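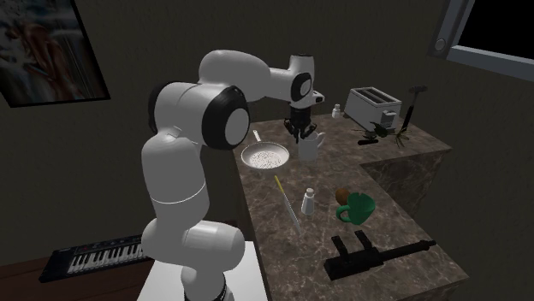
Selon l'un des étudiants du projet Shawky, le plus long n'a pas été de programmer le bras, mais de définir ce qu'est une prise réussie. Le groupe, inscrit au module de manipulation robotique de l'école Bronham, travaille entièrement en simulation jusqu'en mars. Le bras et sa pince à deux doigts évoluent au-dessus d'un plan de travail de cuisine, où le pichet blanc sert d'objet de référence.

« Au départ, on validait dès que les doigts se fermaient sur l'objet. C'était trop large », explique-t-il. Le critère retenu impose désormais un maintien en hauteur, sans glissement mesurable dans le repère de la pince. Sur 274 essais enregistrés avec l'ancien critère, 227 étaient comptés comme bons ; le recomptage est en cours.

La planification repose sur Sustell, une bibliothèque interne, couplée au moteur physique Atside. Une autre étudiante, chargée des contacts, cite les coefficients de frottement comme première source d'écart. « Avec une valeur trop haute, tout tient. On n'apprend rien. » Elle fait donc varier ce paramètre à chaque tirage – la masse aussi, dans une plage plus étroite.

Une campagne compte environ 700 tirages et s'exécute de nuit. Les échecs sont rejoués le matin, pas à pas. « Une approche verticale suffit pour le pichet. Pour un mug couché, il faut revoir l'orientation du poignet », précise-t-elle. Cette partie est prévue pour avril, après la remise du rapport intermédiaire.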